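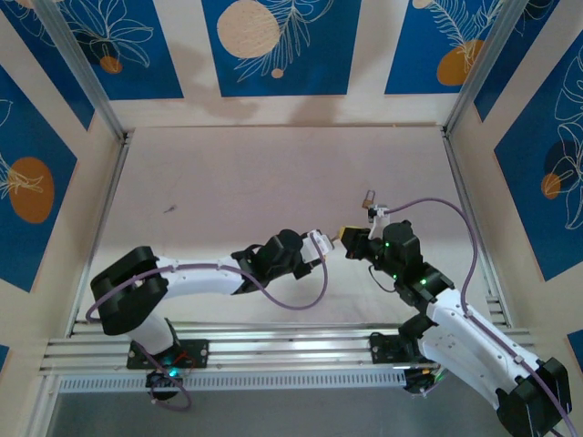

퇴근하고 공방으로 달려가는 사람, 네, 저예요!

시작은 지난 11월이었습니다. 동네 공유 공방 한쪽에 자리를 얻고, 팔 두 개짜리 로봇을 직접 만들어 보겠다고 큰소리를 쳤죠. 프로젝트 이름은 에멘트(Ement). 뜻은 없어요. 그냥 부르기 좋아서요.

처음엔 팔 하나면 될 줄 알았어요. 그런데 막상 하나를 돌려 보니 욕심이 나더라고요. 한 손으로 병뚜껑을 열어 보세요, 얼마나 답답한지! 그래서 같은 알루미늄 레일에 받침판을 하나 더 볼트로 고정하고 두 번째 팔을 올렸습니다. 레일은 펠토(Pelto)에서 450mm짜리를 주문했다가 짧아서 다시 샀고요(첫 번째 레일은 지금 집에서 책꽂이로 씁니다).

제일 애를 먹은 건 의외로 케이블이었어요. 팔이 움직일 때마다 선이 당겨지고, 어디 걸리고, 커넥터가 빠지고… 밤 열한 시에 바닥에 주저앉은 적도 있습니다. 결국 연보라색 케이블로 싹 바꾸고 흰 링크를 따라 클립으로 잡아 줬어요. 손목 쪽은 일부러 넉넉하게 고리를 남겼고요. 보기엔 좀 치렁치렁해도 팽팽하게 당겨 놓는 것보다 훨씬 낫습니다. 색은 순전히 제 취향이에요!

그리퍼도 이야기해야죠. 왼쪽은 흰색, 오른쪽은 검은색에 끝만 노란색입니다. 짝짝이라고 놀리는 분도 있는데, 저는 두 손이 한눈에 구분돼서 정말 편해요. 코드에서 좌우를 헷갈려 엉뚱한 팔을 움직여 본 분이라면 제 마음 아실 거예요.

벽은 파란 바탕에 흰 잎사귀와 주황색 동그라미가 그려진 패널로 둘렀습니다. 공방 사람들은 로봇보다 벽지를 먼저 칭찬하더라고요. 조금 서운하지만 예쁘긴 예쁘죠.

요즘은 두 그리퍼를 마주 보게 세우는 연습을 합니다. 손수건을 한쪽에서 다른 쪽으로 넘겨주는 동작인데, 어제는 47번 해서 14번 성공했어요. 누가 들으면 한숨 쉴 숫자지만 저는 춤을 췄습니다, 진짜로요. 모터 설정은 톤드홀름(Tondholm)의 무료 프로그램으로 하고 있고, 속도는 아직 한참 낮춰 둔 상태예요. 빨리 움직이는 건 나중 일이고, 지금은 서로 안 부딪치는 게 먼저니까요.

다음 달에는 받침판 볼트를 전부 다시 조이고 수건 개기에 도전합니다. 양말은 그다음이에요.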